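Looking After the Two-Arm Cell: My Term Project Report

Okay, so when the list of projects went around I put my hand up for the maintenance one, mainly because everyone else wanted to do the programming and I figured I'd get the cell to myself more often. I did not. But I did get to take a fair bit of it apart, and I'm pretty happy with how much of it went back together.

The cell lives in the Kneath lab, at the far end past the laser cutter. It has two arms sharing one long rail, with walls on three sides and a tabletop between them, and the job they've been given is passing a pen from one gripper to the other. The left one picks it up, they meet in the middle, the right one takes it. People come by and say that looks easy. It is a very good way of finding out that your arms don't agree about where the middle is!

My brief was to find out why the handover had been getting worse since the start of term, fix whatever I could, and write a service routine that the next group could follow. The notes I inherited were two pages long and one of those was a parts order from Andadport with no prices on it.

What I started with

Before touching a single bolt I ran the handover 56 times and wrote down what happened each time. I'd been told to do this by my supervisor and I grumbled (it took an entire afternoon, and the chair in there is terrible), but it was the best advice I got all term. Out of the 56, 12 went wrong. That's a lot more than I'd have guessed from just watching. Most of the bad ones were the same thing: the right gripper closing a bit too high and knocking the pen over. A few were the right arm stopping partway with a communication fault, which cleared if you restarted it, and which everybody in the lab had just been restarting for weeks.

So I had two problems that I suspected had nothing to do with each other, and I'm a little proud that I kept them in separate columns.

The rail

I went after the height problem first. I'd convinced myself it was the gripper, so naturally I spent two sessions on the gripper. I took the jaw off, cleaned it, put it back, checked it opened and closed evenly, and got exactly the same result as before. Then I laid a straight edge along the rail and found a sliver of daylight under it at the right end. The bolts holding the rail to the aluminum frame had backed off at that end, so the whole right base was sitting slightly tipped. A tiny tilt down at the base turns into quite a lot by the time you've gone up the lower link, around the elbow and out to the wrist.

I loosened everything, pulled it down evenly working from the centre outward, and put a line of paint marker across each bolt head so you can see at a glance if one has turned. Then I had to redo the zero position on both arms. The Lasunum software walks you through it, but it wants you to do the left arm first and it doesn't mention that anywhere. If you do the right one first it lets you get all the way to the end and then throws the numbers away. I did it wrong twice. It's now the first line of the service routine, in capitals.

The cables

The stopping fault took longer. Each arm has a purple cable that runs along the upper link and back down past the elbow, and they need to be slack enough that the arm can reach all the way in and fold all the way back. When I unplugged the right one at the bottom, the connector came out with almost no pull at all. The little latch on it was cracked. With the arm stretched toward the centre, the cable was tugging on a plug that wasn't locked in.

I swapped the cable for the spare, gave it a wider loop than it had before, and then moved the arm by hand (power off, obviously) through every position I could think of while watching the plug. After that I did the left side to match. It does look a bit floppy now. I had a go at tidying it with ties and managed to bring back the pulling I'd just got rid of, so I cut the ties off again. Floppy it is. 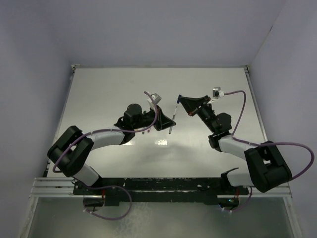
Afshin Asadi

With the rail down and the cables sorted I got to the fun part, which was setting the meeting point again. The way I did it was to have the left arm hold the pen upright at the centre with the tip end showing, and bring the right gripper in toward it at slow speed, stopping and nudging as I went. I kept a notebook page for each try. The tabletop gets a nasty bright patch under the grippers from the ceiling lights, so I did the close-up checking by crouching down at table height with one eye shut, and I got some funny looks for that.

One thing I'd do differently: I set the height first and then the reach, and each time I changed the reach the height went off again by a hair. Reach first, then height, then reach once more. It would have saved me a whole evening.

I also checked the small camera mounts above the grippers. The screw on the left one was fine and the right one wanted a quarter turn. I didn't use glue on it, as I'd like the next person to be able to get it off.

How it went

I repeated the same 56 runs in December, in the same order and at the same speed. This time 5 went wrong. All of them were the pen being knocked, and I had no stopping faults at all, so I'm calling the cable fixed. The height I'm calling improved. I think what's left is wear in the jaw, and I'd have liked to try the softer pads from Tatier, but they were on back order when I asked and still are.

After the second test I let it run on its own with me sitting next to it doing other homework, about 400 handovers over several evenings, and then checked the paint marks. None of the bolts had moved.

The service routine

The full version is taped inside the cupboard door, but the short one goes like this.

Every session: look at the paint marks on the rail bolts. Push each cable plug in and feel for the click. Wipe the table.

Every month: straight edge along the rail, both ends. Move both arms by hand with the power off and watch the cables at full stretch. Check the camera mount screws.

Whenever anything on the rail has been loosened: redo the zero position, LEFT ARM FIRST, then reset the meeting point at slow speed.

Still to do

Order another spare cable, because I used the only one. Try the softer pads if they ever turn up. Somebody should also find out whether the latch broke from age or from being yanked, and have a look at the latch on the left side while they're at it. My notebook is in the cupboard with the straight edge, and the pages about the gripper can be skipped.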